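Hurnville's cardboard pledge leaves plenty in the small print

September 23, 2023

14 comments | 37 shares

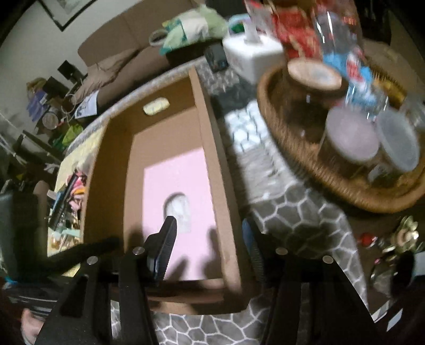

Households in Hurnville will be asked to hand back their delivery boxes for reuse from next month, under a scheme that the parcel firm Zadanell says will cut the town's cardboard waste. The company has put out a glossy leaflet and a short film. It has been slower with the sums.

The idea is simple enough. Residents flatten their boxes, tie them in a bundle and take them to one of the drop-off points in shops and libraries. Zadanell collects them, checks them over and sells the sound ones to local traders at a lower price than new. Anything torn, damp or covered in tape goes for pulping, as it would have done anyway.

A trial ran in the Tanasarn district from May until the end of August, with 110 homes signed up. Zadanell says that together they returned 3,000 boxes, a figure that appears in large type on the front of the leaflet. Inside, there is no mention of how many of those boxes were used a second time. Asked this week, the company would say only that the result was "very encouraging" and that a full report would follow. It gave no date for the report.

That matters, as a returned box and a reused box are different things. Hurnville already has a kerbside paper and card collection every fortnight, and it is hard to find anyone in the town who puts cardboard in with general rubbish. If most of the boxes from Tanasarn went for pulping, then the trial moved cardboard from one recycling lorry to another, by way of a library foyer.

There is also the question of journeys. The kerbside lorry passes every front door whether or not there is a box outside it. The new drop-off points will need their own van, and in the outlying streets many people will drive to reach them. Zadanell says it expects residents to combine the trip with their shopping. Perhaps they will. The leaflet offers no estimate of the extra mileage, and the company confirmed that none had been made.

Traders are being courted too. Flekico, which sells packing tape and padding from a unit on the edge of town, has agreed to stock the second-hand boxes and will offer them at up to half the price of new ones. The firm declined to say how many it had ordered. Small sellers who post goods from home may well be glad of a cheaper box, although plenty of them already reuse the ones that come through their own door, and pay nothing for the privilege.

The town council is putting in public money, which is where the small print starts to count. It will pay Zadanell a fee for each drop-off point for the first 2 years, and the contract allows for 180 points if demand is there. The fee is the same whether a point takes in a thousand boxes or a dozen. No target for reuse has been set, and there is no clause that lets the council stop paying if the boxes turn out to be going straight to the pulping mill.

Councillors who backed the plan said it was a chance to show that Hurnville takes waste seriously. Those who had doubts wanted a longer trial in a second district, with the reused boxes weighed and logged, but they were outvoted.

None of this means that the scheme is a bad one. Using a sound box again before it is pulped is plain good sense, and people in Tanasarn seem to have been willing to make the effort. But a delivery company that sends out a great deal of cardboard has been handed public money to take some of it back – and has yet to say whether it plans to send out any less. There is nothing in the leaflet about smaller boxes, or about putting two orders in one parcel.

The first drop-off points open next month. Kerbside collections will carry on as normal, and residents who prefer to leave their card out for the lorry can go on doing so.

14 comments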